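Greenwood Handheld Gripper Kit - Set-up Guide
Section 2: Planning and Budgeting Before You Order

2.1 Scope of this section

This section covers the choices to be made before a purchase order is placed: how many grippers to buy, which finger pads to order, what spare parts to hold, and what the work site must provide. Assembly is covered in Section 3. Calibration is covered in Section 4.

The section applies to the two-hand kit and to the single-hand kit. Where the two differ, the difference is stated in the step.

2.2 Before you begin

Have the following on hand:

- A written list of the tasks to be recorded or carried out, with the objects used in each task.
- The width, weight and surface of the smallest and largest object on the list.
- Access to the rooms where the work will take place, or a floor plan with outlet positions.
- The name of the person who can approve the order.

Note: Do not start from the price list. Kits ordered from the price list alone are the most common source of return requests, and opened pad sets cannot be returned.

2.3 Choosing one or two grippers

1. Go through the task list and mark each task that needs one hand to hold a container or a part steady while the other hand works.
2. Mark each task that passes an object from one hand to the other.
3. If any task is marked, order the two-hand kit. Two single-hand kits do not add up to a two-hand kit. The sync cable and the paired mounting plates are supplied only with the two-hand version.
4. If no task is marked, order the single-hand kit. It can be upgraded later with part set 721, which contains the second gripper, the cable and the plates.

Caution: Part set 721 does not fit grippers delivered before December 2022. Check the date on the packing slip. If the slip is lost, send the serial number to the service desk before ordering.

2.4 Choosing finger pads

Pads are a consumable item and should be budgeted as such. Three types are offered.

Illo F (fine texture). For thin, light or irregular items such as jewelry, hair clips, cord and small hardware.

Illo C (coarse texture). For boxes, bottles, tools and folded cloth.

Bolline sleeve. A soft cover that slips over an Illo pad. For items with a finish that marks easily.

1. Sort the objects on your task list by pad type.
2. Choose the pad type that covers most of the list as your main pad.
3. Order a second type only if at least six tasks depend on it. Changing pads in the middle of a work session requires a new zero reading and adds time to every change.
4. Record the main pad type on the planning sheet, line 4.

Small, flexible items make the heaviest demand on the pads. A bracelet or a thin bangle shifts as the jaws close, and overlapping pieces tend to lift together. When the list contains items of this kind, plan for a slower rate of work and a shorter pad life than the standard table gives.

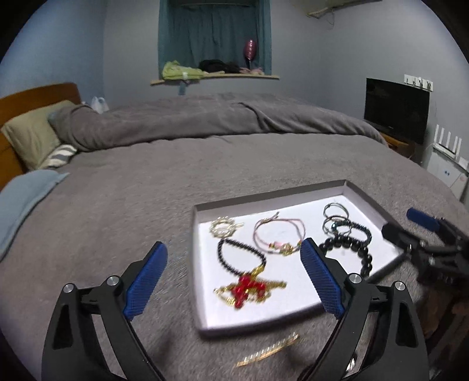 Page last changed: 20 Jan 2023 (T. Bakke)

Sorting jewelry on a bed, with the pieces in a shallow white box lid and a gripper in each hand, is a typical home task for the two-hand kit. Beaded bracelets, a thin cord bracelet and a stack of fine bangles share one tray, so the list for such a site should treat each type of piece as a separate object when pads are chosen. A slim hair clip with small stones belongs under the fine texture, with a Bolline sleeve if the owner of the item asks for one.

2.5 Work surfaces and trays

1. For each task, note the surface on which it will be done.
2. Note whether the surface is firm or soft. Bedding, sofa cushions and carpet count as soft.
3. For soft surfaces, add a shallow tray with low sides to the order, or confirm that the site can supply one. High sides block the finger linkages at low angles.
4. Check that the tray leaves room for the open jaws on both sides of the largest object.

Note: Any clean, rigid box lid may be used as a tray. The Cendesero tray set is sold for sites that need matching trays in several rooms. It gives no gain in accuracy.

Caution: Do not press the finger tips into a soft surface to reach under a flat object. The load passes to the pivot screws and can bend the linkage plates. Damage of this kind is excluded from the warranty.

2.6 Site check

Carry out the site check in person where possible. Most sites are lived-in rooms and need no alteration.

1. Confirm one grounded outlet for the charging dock within reach of the place where the grippers will be stored.
2. Confirm network coverage if files are to be uploaded from the site. If the router is in a different room, run the upload test from the storage position with the doors closed.
3. Look at the windows. Direct sun on the work surface reduces the quality of tracking. Note whether there are curtains or blinds, and whether the site agrees to close them.
4. Check that the operator can stand or sit at the work surface with both elbows free.
5. Write down any surface that will be moved or replaced during the project.

Note: A mirror or a large glossy panel close to the work surface should be covered or kept behind the operator. A television that is switched off causes no trouble at normal distances.

2.7 Spare parts

Hold the following at each site for the first project period:

Finger pads, main type: 6 pairs
Finger pads, second type (if ordered): 2 pairs
Pivot screws: 1 bag
Linkage plates: 1 left set, 1 right set
Handle grip: none, order as needed
Sync cable (two-hand kit only): 1

Sites with more than one operator should double the quantity of main pads. The other quantities stay the same.

Pivot screws are supplied with thread lock already applied and may be fitted once. A screw that has been removed must be replaced. Budget for this if the site plans to change linkage plates without help from the service desk.

2.8 Building the budget

Use the planning sheet supplied with the quotation. Fill in the lines in order, as later lines draw on earlier ones.

1. Line 1: kit type, from 2.3.
2. Line 2: number of kits. Count kits in use at the same time, and ignore operators who share a kit across shifts.
3. Line 3: trays and storage, from 2.5.
4. Line 4: main pad type and quantity, from 2.4 and 2.7.
5. Line 5: second pad type and quantity, if any.
6. Line 6: spare parts, from 2.7.
7. Line 7: operator training. One half-day per operator. Training may be shared between sites, but each operator must complete it on the kit type they will use.
8. Line 8: shipping and import charges. These are quoted separately for orders delivered outside the country of purchase.

Storage of recorded files is left off the sheet. The volume depends on session length and camera settings, and should be agreed with whoever runs your storage before the order is placed - a full disk stops the work just as surely as a broken gripper.

Caution: Do not move funds from line 7 to line 6 to stay under a spending limit. Untrained operators use up pads and linkage plates faster than the spares list allows for.

2.9 Lead times

Kits ship 21 working days after the order is confirmed. Pads and sleeves ship from stock. Linkage plates are made to order and should be placed on the same order as the kit, even if they are not expected to be needed at first.

Orders confirmed in December are counted from the first working day of the new year.

If the project has a fixed start date, count back from that date and allow time for training after delivery. Training cannot be booked until the kit has arrived and passed the delivery check in 3.1.

2.10 Submitting the plan

1. Check that lines 1 to 8 are filled in. Enter "none" where a line does not apply.
2. Attach the task list and the site check notes.
3. Send the plan to the sales office with the quotation number in the subject line.
4. Keep a copy with the site records. The service desk will ask for it if part sets are ordered later.

Questions on pad choice and task lists: Tormod Bakke, product documentation.

Next: Section 3, Unpacking and Assembly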